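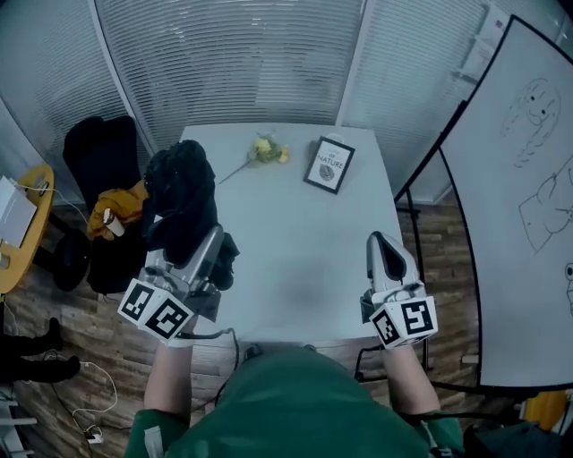 Re: Wirel hand-held gripper kit, trial set

From: Tassanee Thaweesak
To: manipulation-tools list

Sombat Rojanasak wrote:
> We are thinking of ordering two Wirel kits for the Zukthorpe room.
> Has anyone used them for more than a day or so? I mostly want to
> know how they do with cloth, and if the marker cubes stay put.
> The sales page only shows blocks and cups.
>
> Sombat

Sombat,

We have had a trial set for 13 days. Fongchan and I have done most of the recording, at the square table by the whiteboard.

Cloth first. The grippers hold it well if you take a real fold of it. The photo at the top of this message is from a clearing task, with the left gripper lifting a black cloth item off the office chair and the right one free over the table corner. Heavy fabric bunches up high above the fingers and can hide the marker squares on the cube. When that happens the tracker loses that hand. Out of 57 cloth takes we threw out 13, nearly all for this. Turning the wrist outward before lifting helps.

Thin things are harder. A flower stem lying flat on the table takes several tries. A small picture frame is fine if you come at it from the side.

The cubes have stayed put. They sit at the rear of each gripper and we have not had to re-seat either one. I would still run the calibration each morning. It takes two minutes.

Things I did not like:

The cable. It is thin and hangs in a loop, and it catches on the table edge when you reach far to one side. We now tape ours to the forearm.

Weight. Fine for an hour. After that Fongchan asks to swap.

The manual. Error 1807 is not in it. Wirel support told us it means the clock on one hand has drifted, and a restart clears it.

We also borrowed the Jonow set last December. Its fingers are softer and better on paper, but the grip is too wide for small hands.

If you order, ask for the spare finger pads up front. Ours came without any, and Somkiat Limsakul had to send a separate request. Yaowalak Tanasarn has the price sheet if you want to compare. I can lend you our set for an afternoon once we finish the chair and table tasks.

Tassanee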